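Closing the Box: What My Partner and I Did All Spring

Final project report, Intro to Robot Learning
By Noémie Carré (project partner: Nadège Hamel)

So our project was called Dillura, which doesn't stand for anything, Nadège just liked how it sounded and by the time we had to fill in the sign-up form we had nothing better. The task we picked from the list was "hinged containers," and out of all the hinged containers in the world we ended up with one glasses box with a flip-up lid. Sunglasses go in the tray, lid goes down. I thought we'd be done in two weeks (ha).
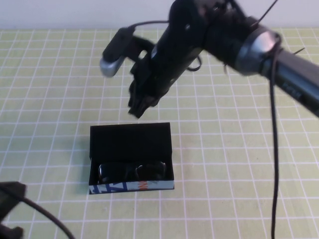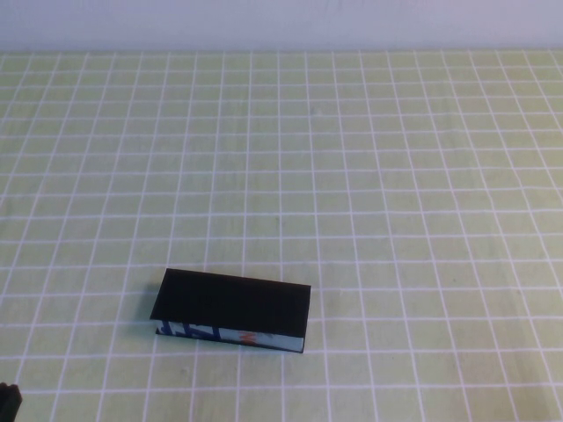

The job has two halves. First the arm has to get the glasses into the tray without scraping the side, and then it has to push the lid over from behind so that it falls shut. We wrote them up as two separate skills in our proposal, and our instructor, who has seen a lot of these, wrote "why two?" in the margin. We kept it as two anyway, and I'm glad we did, since most of our trouble was in the second half and it was nice to be able to work on it alone.

We collected everything by teleoperation. One person drives the arm, the other one resets the table and keeps the log. Nadège is a much better driver than I am. She played a lot of flight games as a kid and has this very calm way of coming in from the side, while I tend to go straight down and hope. You can tell our episodes apart in the plots just from the height curve! Mine has a big spike right before the grasp where I panic and back off.

The recording software in our lab is called Trernska and it has one habit you need to know if you're taking this class next year: it saves when you press stop, and if you press stop twice it saves over the thing it just saved. We lost most of an afternoon that way. Put a piece of tape over the key after the first press, or do what Nadège did and move the stop command to a foot pedal.

By the middle of April we had 1,636 episodes. That sounds like a ton, but a big share of them are the lid half only, which is quick. The place half is slower and more annoying to reset, because you have to fold the glasses and put them back at a new angle every time. We tried to be good about changing the angle and position of the box too. When we looked at the start positions all plotted together there was a very obvious clump a little left of center, so I guess we were less random than we felt. We did another session just to fill in the right side of the table.

For training we used the baseline from class with the chunk length turned up. I won't go through all the settings (they're in the appendix), but the one that mattered for us was dropping the pauses. Both of us stop and think in the middle of a reach, and the first policy we trained had learned to stop and think as well. It would hover over the box for ages looking very wise. After we trimmed the still parts it moved along much better.

The lid was the hard part. If the fingers come in too low they catch the back of the box and shove the whole thing forward, and if they come in too high they miss the lid completely and wave at the air. We went through 3 versions of the lid policy. Version one shoved, version two waved, and version three was decent. In our final test we ran 40 trials of the full task and it got through around half of them, with nearly all the failures in the lid half. Cisneros, the team at the bench next to ours, did the same task with a different box and did better than us on the lid and worse on the glasses, so we swapped notes and a lot of snacks.

Things I'd change: I would write the reset instructions down on day one. Nadège and I each had our own idea of what counted as "open," and hers was leaning back a bit more than mine. I'd also start testing way earlier, even with a bad policy, because watching it fail told us what to record next.

Our data and the log are in the Fullard folder on the class drive, under Dillura. The episodes I drove have an N and the ones Nadège drove have an NH, which seemed clear at the time. Email either of us if you want the trimming script, it's short and kind of ugly but it works.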